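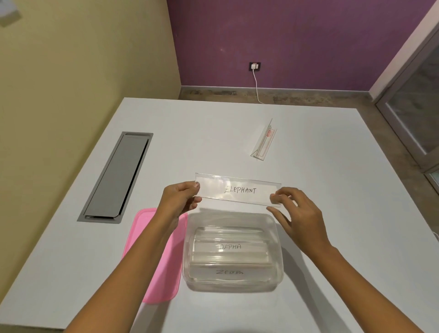

I love a meeting where every table has a silly team name! Getachew Gidey and I picked ours for the Halliday quiz in October, and ELEPHANT, ALPHA and ZEBRA all made the cut. I wrote them in big capitals so they read from the back row.

My favorite part is the storage. One plastic box with a lid, and the whole lot goes back on the shelf at Endon.

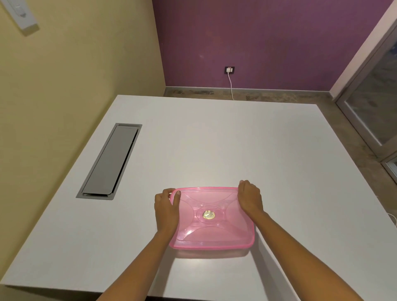 The pink lid, my favorite color of the bunch.

I stack the holders flat, all facing one way, and leave the BATMAN card where I can grab it first (that team is always early!). Next up, names for the spring round.

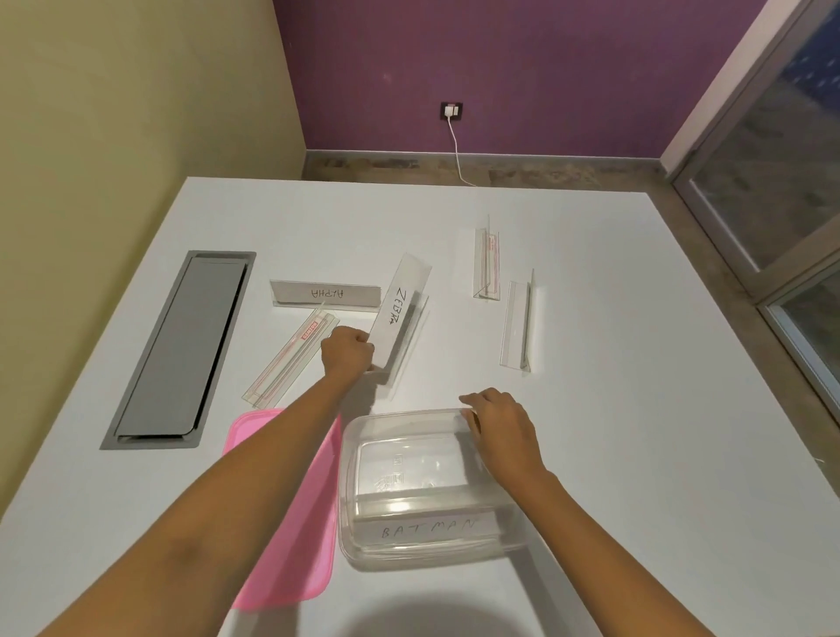
I'm leaning toward birds. Send me your best ones!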